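Sim rules, before I forget them again

Quick one, been meaning to write this up since the Osagie job. Nnamdi Lawal asked what our house rules are for signing off a simulated cell and I said "oh it's all written down". It wasnt. So, May 3, 2026, it is now.

Same rules whether it's Desik or Flulen, one arm or two. No exceptions for demos.

1. Fix the start layout and save it with the run. Small parts drift about between edits and then people argue over whose version was right. Save the layout, put your initials on it.

2. Look from overhead before you press go. Where's the arm, where are the bits it's meant to handle, what is the shadow doing. Shadows matter if anything downstream uses colour. I've lost whole evenings to that one.

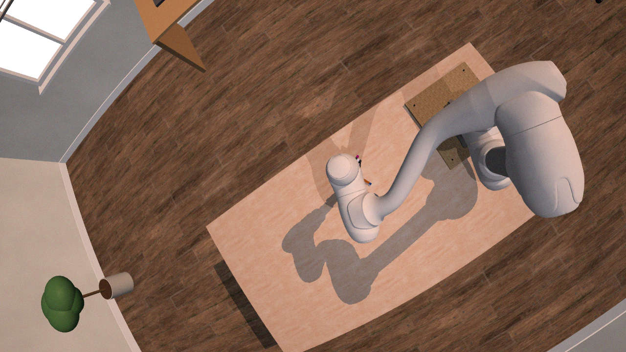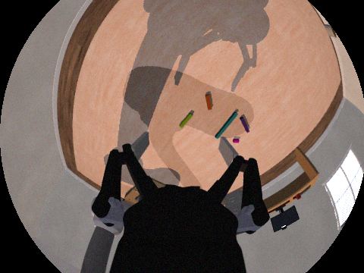

3. Speed cap on from the first run. Yes even in sim. If it only works flat out it doesn't work. We use 120 mm a second near the table and 600 anywhere else, and the cap lives in the config, not in somebodys head.

4. Ten clean runs in a row before a change gets merged. One bad one, back to nought. Parnham wanted 12, we had a long chat, stayed at ten.

5. Log the failures. All of them, incl. the daft ones. Short note: what it was asked to do, what it did, which layout. No tidying up afterwards.

6. Stop means stop. The stop command gets tested at the begining of every session, mid-move, with the arm over the table. Sim too. Builds the habit.

7. Nothing goes to real hardware on the say-so of whoever wrote it. Second person reads the log and signs.

Still missing: naming of runs, and how long we keep old layouts. Opinions welcome, comments are open till I get fed up with the spam.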